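This site uses cookies. OK

2020-04-09, Drunville workshop notebook

Okay, resentment log, week 6. Normunds and I both tried the "say it within the hour" rule and I broke it twice (the dishes, then his mother's phone call!). I sulked for almost a whole evening over the second one. 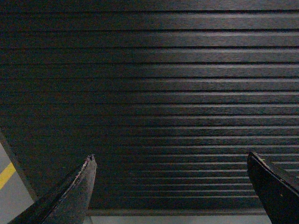
The call thing came out at breakfast anyway, much calmer, and he said he'd rather hear it grumpy than guess. Tianyou, if you're reading: can we shorten the worksheet before October? 18 prompts is a lot when you're already cross. I skip to the last page.

2 comments | 6 shares

Back to top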